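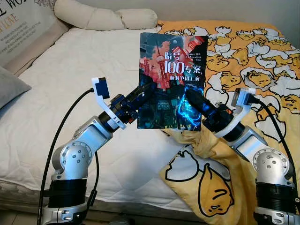

Two arms, one paperweight of a thriller: the bedroom station at the Stirnell open day.

I had been told to come on Thursday, after lunch, and to wear comfortable shoes, which was good advice, because the Stirnell building is all stairs and I managed to climb the wrong ones twice. By the time I found the right door the open day was in full swing, and a very kind woman named Thảo Vũ took my wet coat, handed me a cup of tea and walked me straight over to the bed.

Yes, a bed! I had come expecting conveyor belts, I suppose, or something with sparks. What I got was a mattress, a long cream bolster, and a yellow blanket covered in sleepy little egg yolks that I would have been glad to crawl under after all those stairs. And working over it, a pair of silver arms with black grippers, tidying up the way you might on a Sunday morning if you were in no hurry whatsoever.

The job that kept me standing there longest was the book. It was a hardcover with a red television tower on the front and the number 100 in the title, and the arms held it upright between them, one gripper on each side, just above the folds of the blanket. I have held a great many books in bed and never given it a thought. Thảo, who has spent two years on this project, has given it a great deal of thought. Squeeze too hard, she told me, and you mark the cover. Squeeze too gently and it slides away into the bedding, and then you have the blanket to deal with as well.

"People ask to see the blanket folded," she said. "I always tell them to watch the book first."

Each arm carries its own small camera on a curved white bracket, up above the gripper, and I found myself leaning in to see what they might be seeing. A boy beside me, who was there with his grandfather, wanted to know if the robot could read. Thảo took the question as seriously as any she had that afternoon, and said no, it was only being asked to hold on, and that holding on was plenty for now. He seemed satisfied. His grandfather wanted to know if it could find his glasses.

There were other stations, and I did my duty by them. The Flukisia people had a table of fabric samples you were allowed to poke, and someone from Aydoğan gave a talk on hinges that was much funnier than it had any right to be. But I kept drifting back to the bedroom, and so did plenty of the 50 visitors who had signed up for the afternoon session. We stood there with our tea, all of us quietly rooting for a book.

Before I left I asked Thảo what she would like to try next. Pillowcases, she said, and she sighed when she said it, and I told her I felt exactly the same way about them.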